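Can Hand-Held Grippers Teach a Machine to Tidy a Kitchen? Lidded Containers as a Test Case
Marisa Leone and Savvas Triantafyllou, project report, Hallwood group, April

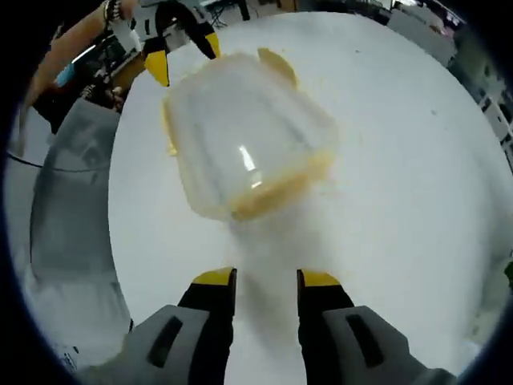
1. Background

Domestic chores are often listed as the next task for robot arms, yet most published work stops at picking up rigid blocks. Food containers with snap-on lids are harder. The walls flex, clear plastic gives a depth sensor little to work with, and the latch needs a force that changes as it closes. We asked whether two-handed demonstrations made with hand-held grippers contain enough information for a policy to learn three sub-tasks: passing a container from one gripper to the other, setting it down upright, and closing the lid.

2. Method

Demonstrations were recorded with parallel two-finger grippers at a table. The operators were the authors and Thérèse Beaudoin. Each episode began with the container at an arbitrary position and ended when it had been released and both grippers withdrawn. Episodes in which the container left the table were discarded. This left 77 for training.

The policy was run on the Skarberg arm pair in the teaching laboratory. We carried out 26 trials, divided between the sub-tasks. A trial was stopped after a fixed time limit or when a force threshold was exceeded.

3. Results

Handover was the most reliable sub-task. Failures occurred mainly when the receiving fingers closed on a corner, after which the container rotated in the grip. Opening the fingers wider on approach reduced this but made the motion slower.

Placing was acceptable on a clear surface. With other objects nearby the arm hesitated, and in 3 trials it let go too high.

Lid closing was poor. Only 9 trials reached the point of pressing the latch, and in most of those the container slid away from the pressing finger. A human operator braces the far side without thinking about it. The demonstrations include this bracing, but the policy reproduced it late or with too little force.

4. Discussion

The results do not support the claim that this chore is ready for unattended use. Transparent walls remain a source of error, and highlights on the plastic were sometimes treated as edges. Motion blur in the wrist view during fast handovers is a second source. We suggest a slower demonstration speed and a shorter exposure before collecting more data.

The number of trials is too small for the sub-tasks to be compared statistically. Only one lid type was tested.

5. Further work

Maëlle Ouellet will repeat the lid trials with force sensing at the fingertips.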